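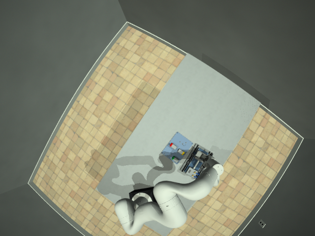 Fig. 1. Gray work surface between two areas of small stone-like tile in cream, tan and peach-orange.

Notebook entry, June. Tile and Stone Workshop, Plornow.
Subject: joint mortar trials for the Hundon entrance hall.

Work continued on the lime mortar series. Batch 12 was mixed at one part putty to 3 parts washed sand by volume, with the Koivisto sand substituted for the river sand used in earlier batches. The mix was stiffer than expected and required additional water before it could be worked into the narrow joints of the sample panel.

Curing conditions: panel covered with damp burlap, relative humidity 53 percent at 2:15 p.m. The burlap is to be wetted morning and evening until further notice.

Batch 11 was examined in daylight. Fine shrinkage cracks are present along the longer joints and absent from the short ones. Color is acceptable, though slightly cooler than the original mortar. A small addition of Onalum yellow earth will be tested in the next batch.

Stock: roughly 2,000 replacement tiles remain to be sorted by thickness. Sorting must be finished before any bedding work is scheduled. Colleagues are asked to return the thickness gauge to the drawer under the sieve rack.

Outstanding: sieve analysis of the Koivisto sand; second reading of the salt strips.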